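I caught Bo-ram Ji at her desk a little after lunch, halfway through a bag of pretzels and a log file. She writes the planner inside Clirkau, the motion software that Flestetti uses for its assembly cells, and I'd been bugging her since April to tell me what a planner does all day.

"Mostly it says no," she told me. "You ask for a path, it tries a bunch of them, and it throws out the ones where an elbow goes through something."

Her current headache is approach moves, the last little stretch before the gripper closes on a part. The arm can get over the table just fine, she said, but coming straight down between blocks that sit close together is where the old code got nervous. It would back off, replan, back off again. (I've parked like that.)

So she gave it a time budget. The planner now gets 300 milliseconds to find a descent, and if it can't, it has to pick a different grasp and start over.
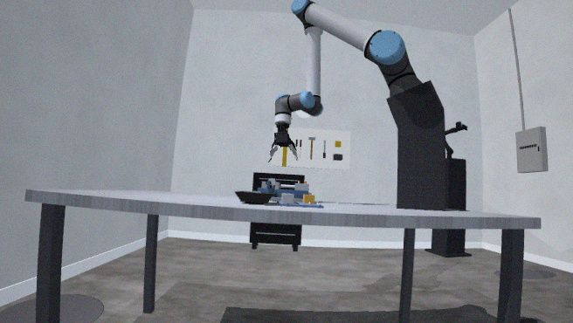 I asked how she knows any of this is working, and she got pretty excited! Every night the simulator, which the team calls Ciseo, runs 521 pick attempts with the parts nudged a bit each time. In the morning she reads the failures with her coffee. "My first week there were 219 of them," she said. "I read every single one. I wouldn't do that again."

Last night's run had 50, and she's already suspicious of a bunch of those. She thinks the collision checker, Amoah, is padding the fingers too much, so perfectly good grasps get tossed. Shrinking the padding is a one-line change, but she wants to see the wrist clearances logged first.

Does she miss working on real hardware? "Sometimes. I miss the noise," she said, and then the log finished loading and I'd pretty much lost her to it.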